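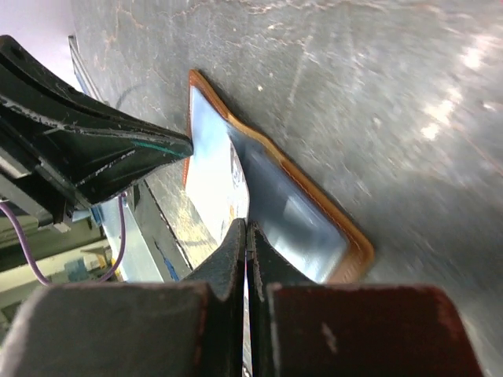
Orange-brown border, shiny middle, grey floor.

Home Fixes Storage Cleaning Leather About

How to Clean Out a Card Holder
By the Trimska desk | 16 May 2019
128 shares 7 comments

Mine came from a shop in Haverford and had been gathering loyalty cards ever since, including one for a Stotent sandwich counter that closed in December.

Take out every card. Yes, the library one too. If a card sticks to its sleeve, push from the bottom with your thumb and resist the butter knife.

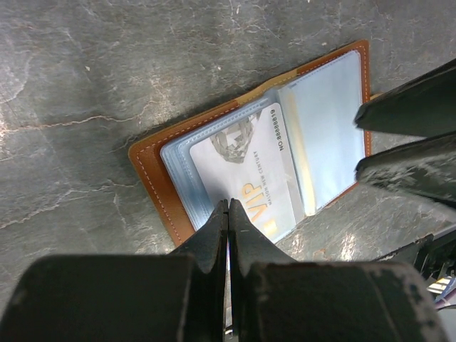

Photo: Primuvholm Home

Open the holder flat, like a small book. Clear sleeves bound at the spine don't enjoy being pulled, so hold them near the fold and wipe each one, both sides, with a barely damp cloth. Leave it open for almost 2 hours.

For the leather, use a dry brush along the white stitching, then a pea of conditioner – a pea, not a grape. Keep it off the plastic.

Put back only cards you've used this year. I had 3.

Previous Next Back to Leather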